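## 6. Setting Up and Verifying the Simulated Gripper Cell

Issued by the Chung Laboratory, Orncombe. Revised 28/03/2019.

This section applies to the kitchen cell in the Tostlow simulator. It assumes that the arm model has been loaded and that joint limits have been entered as described in Section 5. Operators who are working from a saved cell should begin at 6.2.

### 6.1 Loading the cell

1. Close any open cell. Tostlow does not release the contact solver until the previous cell has been closed.
2. Select **Cell > Open** and choose the kitchen cell from the shared folder.
3. Wait for the status line to read *Ready*. Do not move the arm while textures are still loading.
4. Confirm that the solver rate is set to 438 steps per second. Any other value will invalidate the contact thresholds given in 6.4.
5. Open the wrist view and keep it open for the remainder of the procedure.

**Note:** The kitchen cell is lit for the tiled and paneled surfaces. Cabinet interiors will appear nearly black in the wrist view. Do not raise the global light level to compensate, as the saved value is shared by all operators.

### 6.2 Finger opening and approach

The fingers must be fully open before the wrist is lowered over a test item. The opening should be clearly wider than the item, with space on both sides.

1. In the gripper panel, select **Open** and wait for the width reading to settle.
2. Jog the wrist toward the item at low speed until the item lies between the inner faces of the fingers.
3. Stop the wrist and check the space on each side of the item.

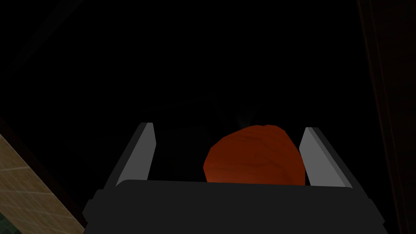
4. If the item is nearer to one finger than the other, correct the lateral offset in small increments. A small difference is acceptable and will be taken up as the fingers close. An item that touches either finger at this stage must be approached again from the start position.
5. Record the final offset in the cell log.

**Caution:** Do not correct the offset by dragging the item. Moving an item by hand clears its contact history, and the cell must then be reloaded from step 1 of 6.1.

### 6.3 Closing the fingers

1. Set the closing force to 41. The field accepts whole numbers only.
2. Select **Close**. Both fingers move together and cannot be commanded separately.
3. Watch the contact indicators in the gripper panel. Both should change from gray to green.
4. Hold the grip for 4 seconds before commanding any wrist motion.

At the end of the hold, compare the wrist view with the reference view. The inner faces of the fingers should be against the sides of the item, and the item should fill the opening between them. The top of a tall item may stand higher than the finger tips; this does not indicate a fault.

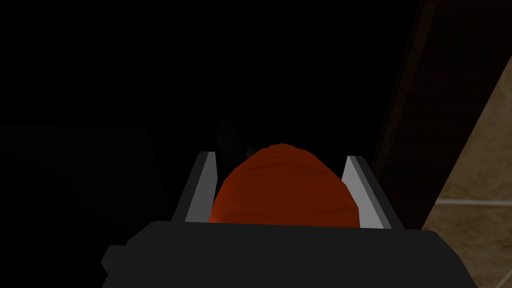 *Simulator render: Wilson Palomino, Chung Laboratory.*

If only one indicator changes, open the fingers and repeat 6.2. If neither changes, check that collision geometry is enabled for the item under **Item > Properties**. Items imported before the current release have this setting turned off.

**Note:** A fruit or vegetable item may show slight overlap with a finger when the closing force is set too high. Reduce the force by one unit at a time until the overlap disappears, and enter the new value in the cell log together with the item name.

### 6.4 Checking the grip with other items present

Many test layouts contain two items of the same color. The tracking label can attach to the wrong one, in which case the panel will report a grip on an item that is elsewhere in the cell. The following check is required whenever a second item of similar appearance is loaded.

1. With the fingers closed, select **Item > Show Label**.
2. Confirm that the label is attached to the item between the fingers.
3. Rotate the wrist view until the second item can be seen beyond the gripper. It need not be visible in full. 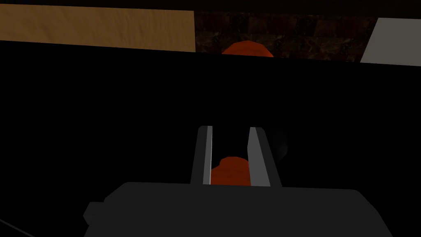

4. Select the second item in the item list. Its contact reading must be zero.
5. If the second item shows a contact reading, use **Item > Reassign** and repeat from step 1.
6. Raise the wrist slowly and confirm that the label moves with the held item.

Stop the lift at once if the contact reading falls below the threshold listed for the item. Lower the wrist to its previous position before opening the fingers — an item released above a surface may pass through it at the default solver settings.

### 6.5 Saving the cell

1. Return the arm to the start position with the fingers open.
2. Select **Cell > Save As** and add your initials to the file name. Do not overwrite the shared cell.
3. Close the wrist view before closing the cell.

Changes to the shared cell, including light level, solver rate and default force, require the approval of Yanti Lau. Requests are to be submitted on the Ovham change form with a copy of the cell log attached.

### 6.6 Routine checks

The following checks are to be carried out in the first week of March and after every software update.

- Open and close the fingers with no item between them. The width reading must return to zero.
- Compare the finger tips in the wrist view. They should be level with each other.
- Repeat 6.2 and 6.3 with the standard round item and compare the recorded offset with the previous entry.
- Confirm that the saved light level has not changed.

A width reading that does not return to zero after a reload is to be reported as a model fault. Do not enter a manual correction in the gripper panel.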